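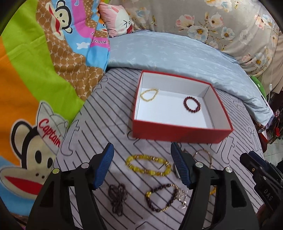 Do I need a library card to borrow one of the new study kits? Any resident aged 12 or over may borrow a kit with a current card, and those without one may join at the desk in a single visit.

Torico Public Library has now added 148 study kits to its lending collection. Each kit holds a tablet, a charger and a printed guide, and may be kept for up to two weeks.

Kits may be reserved online or by telephone. A reserved kit will be held at the chosen branch until closing time on the following day, after which it passes to the next person on the list.

The Sunda Road branch will hold the largest share of the kits. Readers who use the Agbenyega branch should note that its kits are kept behind the main desk and must be asked for.

We have been asked about renewals. A kit may be renewed once, provided no other reader is waiting for it. Renewals cannot be made on the day a kit falls due.

Rhona Gunn, Head of Lending: "Our waiting list for public computers reached 700 bookings in January. Many of those readers told us they would prefer to work at home in the evening, and the kits were bought with them in mind."

All personal files are removed from a tablet when it is returned. Readers are asked to save their own work elsewhere beforehand — the library is unable to recover anything left on a device.

A lost charger will be billed at cost. Damage to a tablet should be reported to the branch as soon as possible, and staff will explain what, if anything, is owed.

Teodor Bednarek will lead short introductory sessions at Sunda Road each month for readers who have not used a tablet before. Places are free but must be booked at the desk.

The printed guide is at present available in English only. A large-print edition is being prepared by Amerley Gyamfi and will be added to every kit in the spring.

Questions about an existing reservation should be put to the branch holding the kit. Please have your card number ready when you call.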